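Project Diary of the Simulation Section, Mesmont Technical School
Entry for the June work period
Recorded by Natália Bednárik, section lead

The section met in the second-floor computer room at 3:30 p.m. Present were Liên Doãn, Blažena Bartoš, Přemysl Halás and the undersigned. Mr. Gerasimos Karras, faculty supervisor, joined us at 4:15 p.m. after the staff meeting. The hardware section continued its work in the shop and will keep its own record.

The first item was the state of the training runs. Liên Doãn reported that 660 simulated attempts at the hook task had been completed overnight on the Larum workstation. A further 15 were added by hand during the lunch period, bringing the total to 675. The log was checked against the saved files, and both showed the same number. Mr. Karras asked that the hand-run attempts be kept in a separate folder so that they do not affect the comparison with last month's results. This was done before the end of the session.

The second item was the grip itself. Under the rules of the Dallstead competition, the gripper must take hold of the wooden hook by its stem and may not close on the head. Blažena Bartoš had changed the approach so that the gripper comes up from below, with one finger on each side of the stem. The earlier approach from the side was set aside after it produced too many collisions with the mounting plate. She presented the new version on the large screen and answered questions from the section.
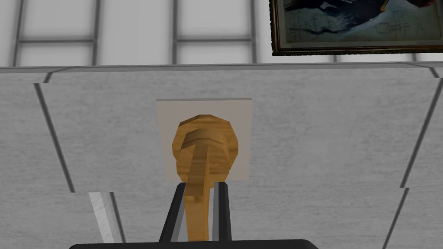

Přemysl Halás raised a concern about the friction value assigned to the wood. The present value was taken from a table and has not been compared with the practice hook in the shop. He will borrow the practice hook and carry out a simple tilt test before the next meeting. Until he reports, the value will stay as it is, and no one is to change it in the shared file. The undersigned reminds members that two different values were in use for most of last week, and that several hours of runs had to be discarded for that reason.

There was some discussion of the wall model. The panels do not meet evenly, and Liên Doãn asked whether the seams should be cleaned up. Mr. Karras was of the opinion that the time would be better spent on the grip. The section agreed to leave the wall alone.

The written report is due to the organizers with a limit of 22 pages. The draft stands at 30. Blažena Bartoš and the undersigned will shorten the section on software setup, and the account of our visit to the Čierny workshop will be moved to an appendix if the rules allow it. Mr. Karras will write to the organizers to ask.

The room was closed at 5:40 p.m. The overnight run was started by Liên Doãn with the new approach and the old friction value. The key was returned to the front office.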